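Ticket log: class sign-up page, Mitby Police community course
Opened 24 February 2021 by Rory Gunn
Status: open, waiting on vendor

Okay, so the sign-up form for our evening safety class is eating people again. Folks fill it in, hit submit, get the nice green "See you there!" message, and then they're not on my roster. I had 28 names this morning and 12 after lunch, and I promise I didn't touch a thing (I was at the Ogilvie substation giving the scam calls talk).

I tried the usual stuff first. Logged out, logged back in, cleared the cache, switched browsers. Same short list every time. 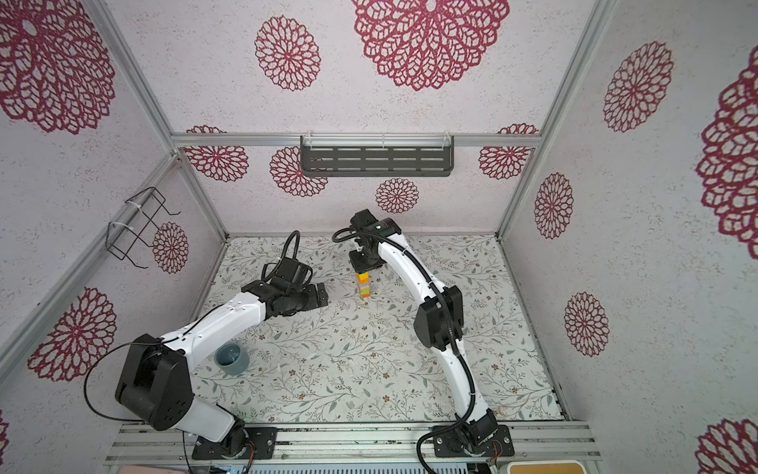

The class description page is fine, by the way, and so is the map. It's only the roster that's off, and it gets worse when I sort it by last name. I had a fresh post open in the page editor to see if the trouble was there too, and the picture of the two robot arms with the maroon flower medallions on the walls behind them loaded right away, nice and sharp. So I'm pretty sure it's not our connection!

Update, same day. Yaqin Qiu from Pridivach support called me back (thank you!!) and had me export the whole list as a spreadsheet. All 28 people are in the export. So they're saved somewhere, I just can't see them on the screen. She asked if we'd changed the room limit lately. Well, yes, I dropped it to 12 when we moved over to the Oditz Room, and I guess I never put it back. 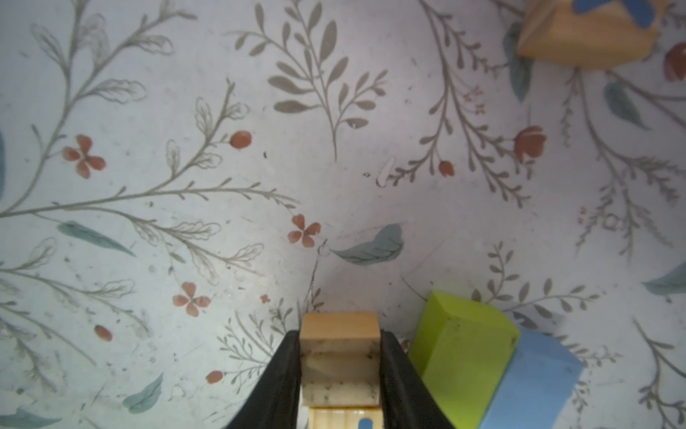 She thinks the roster stops showing names once it hits the limit, but the form keeps happily taking people anyway. That fits. I bumped the limit up to 1,000 just to test, refreshed, and there they all were. I may have cheered a little.

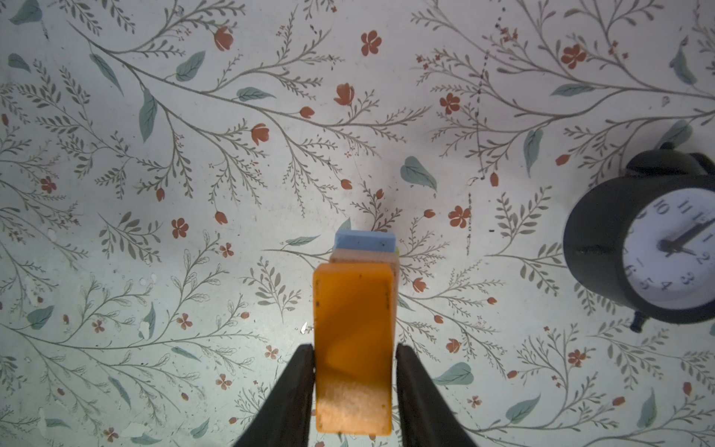 Still not right, though: 11 of them never got the confirmation email. I sent a test post out through the same mail system, and the close-up of the orange block in the black gripper fingers came through to my inbox with no trouble, so mail is going out in general. Yaqin is checking whether those 11 got skipped while they were hidden.

For now I'm leaving the limit high and calling people myself. Please don't close this one yet. We're running the class again in August and I'd like the form to say "full" when it's full.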